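Leave the Bad Takes In

Mon 26 March

When I started teaching arms by remote control at Skalel, the instruction sheet was one page. Hold the leader arm, watch the follower arm, do the task, press the pedal. If you fumbled, you pressed the other pedal and the take was thrown out. After my first December I had 3110 takes on the drive and every one of them was smooth. The arm that learned from them was good until the first small thing went wrong, and then it had no idea what to do.

I think throwing out fumbles is a mistake, and most shops still do it.

A person who shows a task well shows only a narrow strip of it. The part is where it should be and the fingers come in at the right angle. The arm never sees itself two centimeters off to the left. Once it gets there on its own, it is in a place it has never been shown, and the next move is a guess.

Bülent Taşdemir, who ran the second station with me, used to argue the other side. His view was that a robot copies what it is given, so if you give it sloppy work you get sloppy work back. He is right about sloppy work. A take where the operator is tired and wanders over the table teaches wandering. But a missed grasp followed by a clean second try is useful, and the pedal treated both the same way.

We tried it on the Brirstead job. I kept 1775 takes, with the misses left in as long as the operator recovered without help. The arm still missed. It also backed off and tried again, and the old one had never done that. I would take that trade on any job that involves cable.

Cable is where hand teaching is hardest. A block stays where you put it. A wire sags and swings, and it pulls on the connector when you least want it to. You can't write down in advance what it will do, so the only way to cover it is to show the arm a lot of different wires behaving badly. Tóth, our customer for the cable work, wanted 11 takes per connector type. I told them that would cover the easy days.

The other thing I would change is who does the teaching. Shops tend to give it to whoever is new. It should go to the people who already do the job by hand, even if they are slow on the leader arm for 2 weeks. They know when to wait for a wire to settle. A new hire with quick reflexes will grab at it, and the arm will learn to grab.

Software won't fix this later. Kodimix, the tool we use for sorting takes, can flag a long one or a jerky one. It can't tell me if the operator paused for a good reason. Someone has to sit and watch, and that time should be in the quote from the start.
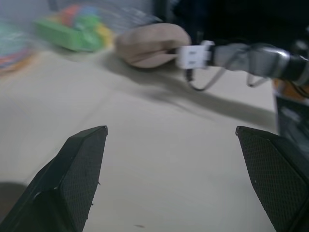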